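Journal > Reading and Writing > Diary

July 22, 2024

I finished it! Page 632, a little after midnight, with the lamp tipped sideways so it wouldn't shine down the hall. I have been living in Flernurlow since the start of the month and I'm not ready to be out of it. I got up this morning and put the kettle on and stood there still thinking about the salt gate.

For anyone who missed my earlier entries, Flernurlow is the second book in the Falusard cycle, the one with the drowned city and the bell ringers. I read the first book in January, liked it fine, and put off the second because people kept telling me it was slow. It is slow! It's slow for 84 pages exactly, I marked the spot, and then Evik walks out onto the ice with the wrong lantern and I don't think I put the book down again except to eat and go to work.

What I love most is the way the magic costs something small. Every time a ringer uses a bell they lose a word, just one, and the book never tells you which. You have to notice. I was past chapter 30 before I realized Evik had stopped saying "home" (she says "the house," "up there," "where the stairs are"), and I went back through all the earlier chapters with a pencil to find the last time she used it. It's in the kitchen argument with her aunt. She says it in anger. I had to go sit on the back steps for a bit.

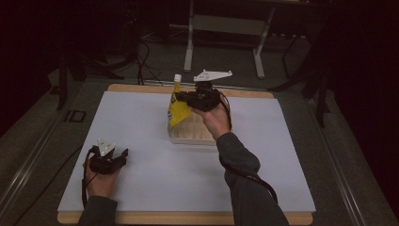 I also want to get down what I thought about La before I forget, as she's the character everybody seems to fight over. I was so ready to dislike her. She lies to Evik in her first line and she keeps lying, and the narrator just lets it go by as if it's weather. But the long chapter in the archive, where she reads the tide records out loud all night so the old keeper won't be alone, changed the whole book for me. I read that chapter twice in a row. I might copy out the paragraph about the ink and tape it inside my notebook.

Things I didn't love, to be fair to the people who warned me: the map is close to useless, the council chapters all run together, and there's a sea captain who gets a wonderful entrance and then about a page and a half of anything to do. I kept waiting for him to come back. Maybe book three.

My own writing got a push out of all this. I've had a story sitting in a drawer since January, the one about the ferry, and I opened it up on my lunch break and saw straight off what was wrong with it. I explain everything! The ferryman explains the river, the river practically explains itself. So I cut the first 4 pages and started with him already halfway across, and it's so much better, it's alive. I wrote 58 new lines before I had to stop. Not all of them are good but a few of them surprised me, and I haven't been able to say that in months.

Tomorrow I'm going to try the scene at the landing again without any dialogue. Then I have to decide whether to start the third Falusard right away or make myself wait. The library has it on the shelf, I checked. I think we know how this is going to go.

Oh, and I went back and reread the first page of Flernurlow before bed, and the missing word from the ending is right there, second sentence. Right there the whole time!

Contact | © 2024 All entries belong to the author | Back to top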